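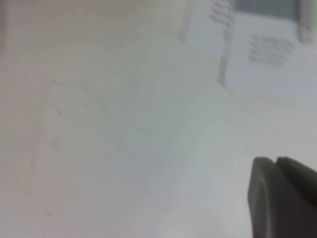
Where can you take a worn bedsheet or tablecloth now that the old drop-off on Seo Street has closed? To the Galteo mending room, behind the public library, which takes household linens on Tuesdays and Saturdays until the end of February.

16 December 2019 — If you have walked past the back entrance of the library lately and wondered why the lights are on so late, the answer is sewing. The Galteo mending room opened its doors this fall in what used to be the periodicals store, and it has been busy ever since with sheets, pillowcases, napkins, curtains and the kind of big family tablecloth that only comes out at the holidays and always seems to go back in the drawer with a new hole in it.

The idea is a simple one. You bring in your linens, clean and dry please, and someone at the front table looks them over with you and tells you what can be done. A small tear is usually patched while you wait, and there is tea if you would like some. Bigger jobs, such as turning a sheet sides to middle, are ticketed and kept for a week or so. There is no set price for mending, though there is a jar by the door, and people have been generous with it.

Panya Duangkaew, who started the room after many years of doing alterations from her own front parlor, told us she had expected mostly trousers. "I put up a sign that said household linens and I thought, well, we will get a few napkins and then everyone will ask me to shorten their pants," she said. "But they brought sheets! Bags and bags of sheets. I think people have been holding on to them for years, because a good old cotton sheet is so soft that you can't bear to throw it out, and you can't really sleep on it either once your foot has gone through."

The room has taken in more than 1,000 pieces since it opened, and most of them have gone home again. Those that are past saving are cut down into dish towels, dust cloths and handkerchiefs, or put in the basket for the school's art classes, who use them for printing and for backdrops in the spring play.

Sides to middle, for readers who did not grow up with a grandmother who did it, is a lovely old trick for a sheet that has gone thin in the center. You cut it straight down the middle from top to bottom, swap the two halves so that the strong outer edges meet, and join them with a flat seam. The thin parts end up on the outside, where they tuck under the mattress and hardly get any wear, and then you hem them. It takes a person with a steady machine less than an hour, and Mrs. Duangkaew says a sheet treated that way has a good many more winters in it. She does warn that you will feel the seam for the first few nights. After that you forget about it, or at least she has.

Much of the thread and all of the plain white tape used in the room has come from Broketti, the notions shop on the corner of Mill Lane, where Pichit Intarasuk has been clearing out the upstairs stockroom. He found 17 boxes of cotton thread up there that he says his father must have ordered, mostly in white and ecru, with one box of a very bright orange that has not found a use yet. Mr. Intarasuk also comes by on Saturday mornings to look after the machines, and he has been kind enough to show anyone who asks how to clean lint out from under the needle plate, a job that a great many of us (this writer included) have been putting off for far too long.

There are five sewing machines in the room at present, and beginners are welcome at any of them. A short class on hand darning will be held on three Saturday afternoons in the new year, and it covers threading up, weaving a plain darn on a flat cloth, and then the trickier business of a darn near a hem. You need to bring a piece of your own to work on, and it is best to choose something light in color for the first try — dark cloth is very hard on the eyes at that time of the afternoon. Places can be booked at the library's front desk, and the class is free to anyone with a library card.

The one thing the room can't take is anything quilted or filled. Comforters and mattress pads simply won't fit under the machines, and there is no place to store them. The Prurorico laundry out by the bus depot still accepts those for its animal shelter collection, and the staff there will give you a receipt if you ask for one.

As for what happens after February, it depends on the building. The library needs the space back for part of the spring while the heating pipes are replaced, and Mrs. Duangkaew is looking for somewhere to go in the meantime. She would like a ground floor room with good windows and a sink, and enough floor to lay a double sheet out flat, since cutting one on a table that is too small is how you end up with a crooked seam. She has been to see two places already and liked the second one very much, apart from the stairs.

Anyone who knows of a suitable room is asked to leave a note for her at the library desk. The mending room will be closed over the holidays and will open again on the first Saturday of the new year, and finished pieces can be picked up any time before then during regular library hours. Please bring your ticket if you still have it. If you don't, a fair description of the tablecloth will do.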